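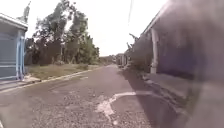
*Photo: Petro Kushnir*

**Notes from the Gumasley road**

Happy Sunday, everybody! I promised you a road issue this month, and I've got plenty to say about asphalt (my sister has asked me to stop bringing it up at dinner).

So, the Gumasley road. If you've never driven it, it's narrow, it's gray, and it has been patched by so many different crews that you can practically feel the handwriting change under your tires. I love it. I grew up on roads like this one, with low buildings close to the edge and white paint that's been chipping away for as long as I can remember. The surface goes coarse and pebbly in places, and you learn to keep your coffee between your knees or finish it before you leave Valtholm.

Roksolana Skoryk wrote in after the August issue to say I'd been unfair to the patches. Her point was that a good patch buys you years, and that I only notice the bad ones. Fair enough, Roksolana! I did go back and pay attention, and there are stretches where the darker asphalt sits so neatly in the old stuff that I'd have rolled right over it and kept singing.

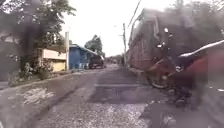 Loose gravel is my real complaint, though. I don't mind it so much in the car, but on two wheels I tense up every single time, and if there's a truck going by as well, I forget how to breathe. Petro rides a lot more than I do and says to look far ahead and keep a light grip. I've been trying. My shoulders have not gotten the message.

A few of you asked about the shady bits, and yes, I'd go for those in warm weather. I like it best where the trees lean out over the road and there's green on your left for a good long while. I also have a soft spot for painted buildings along the way, the blues and pale yellows especially, and I slow down for them whether or not whoever's behind me is pleased (sorry!).
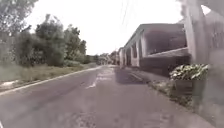 *A quiet stretch, with the white line running off toward the trees.*

Next time I'm planning to take the Symonenko turnoff and come home by way of Calik, which adds 73 miles and probably a sandwich. If you know somewhere decent to stop on that side, hit reply and tell me. Pie gets priority. And Roksolana, I'm taking requests for patches to inspect.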